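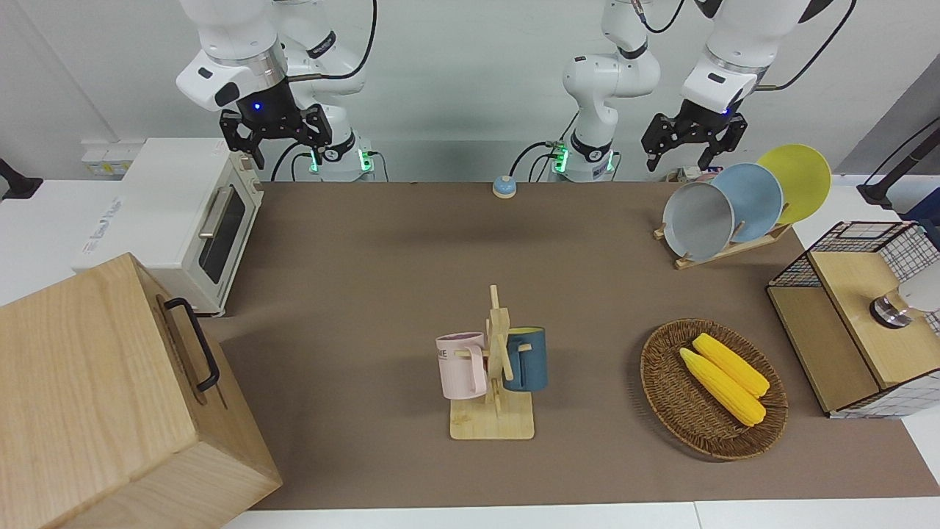 Bench, two arms, plates underneath.

Home | Notebook | Trials | Contacts

17th April

Palside wheat, salinity trial. Sowed 400 seeds of Ertürk into trays this morning, 20 to a tray. Half get Urkinine at the low rate, half plain water – same labels as last round, so check the colour before watering.

Fatima's germination counts start at day 8. Jamshid wants the pH meter recalibrated first, it was drifting on Monday.

Canan asked about drought plots for June. No answer yet on the bore licence. Need more tray liners.

Filed under: Crops & Food Security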